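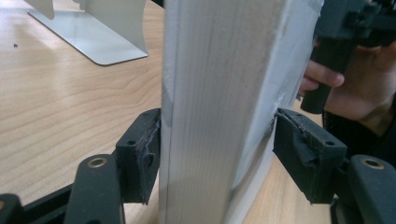
Closets in the new units are too shallow for a coat hanger, one tenant told the Grorside housing office in May, and the complaint has now led to a rule change.

1 min read

Grorside will require 70 cubic feet of enclosed storage in every rental apartment under 1,000 square feet. The rule covers permits filed after adoption. Petek, the developer of the 171-unit Rorton building, must also refit closets on two floors.

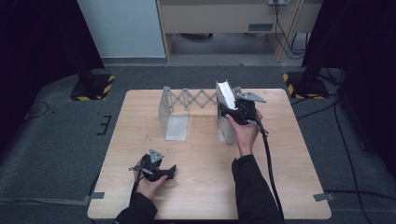 An extendable rack on a square wooden table.

Freestanding racks and shelving do not count toward the minimum -- only built-in space with a door does. Depth is measured from the back wall to the inside face of the door. The city received 1,126 written responses to the draft.

Comments (3)

ikance_fan: Does a water heater closet count? Ours is half the storage.

3rd floor: No, section 4 excludes mechanical space.

mlt: Rents will go up to cover it.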